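22 Feb 2022

So I fell down a hole again. Anyone who has read this blog for a while knows I get one missing persons case stuck in my head every winter, and this year it's the hiker from Ledesma.

Short version if you skipped the local news: he parked at the Tiris trailhead in September, sent a text saying the view was great, and that was the last anybody heard. The car was still there six days later when a ranger finally ran the plate. Six! I drive past that lot on my way to my sister's and I've never once looked at which cars are in it, so I'm not throwing stones, but still.

The sheriff's office put out a new release last week, and I read it twice over breakfast and then let my coffee go cold reading the comments (never read the comments). They've now searched 83 square miles, and they are going back in once the snow melts.

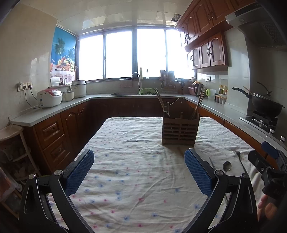

What got me was the phone part. His last ping came off the Kuvness tower, and that's on the wrong side of the ridge from where everyone was looking. I'm no expert, I just listen to too many podcasts, but a phone can grab a far tower if it's got a clear line to it, right? So maybe he was up high. Or maybe he'd gone down the back way toward the old quarry road, which is what my neighbor thinks, and she's hiked it way more than I have.

The comments have decided he ran off to start a new life, because of course they have. Somebody wrote 245 words on how his backpack looked "too new." Mine looks new too! I bought it four years ago and use it twice a summer!
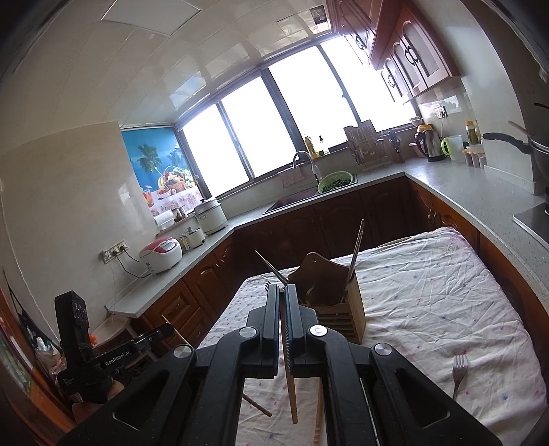 Anyway, I went to the meeting at the library, the one the family set up. I figured it would be a handful of us and they had to bring in more chairs. His mom talked for maybe two minutes and I'm not going to repeat it here because it felt like it belonged to that room. Then a guy from Stellusance, the company he worked for, said they're putting up money for a drone crew in the spring, and people clapped.

If you were anywhere near Tiris that month, please go look through your pictures, even the boring parking lot ones. The tip line is on the flyer at the library and the gas station. I've got 30 copies left in my car if anybody wants a few for their town, just leave me a comment and I'll drop them in the mail.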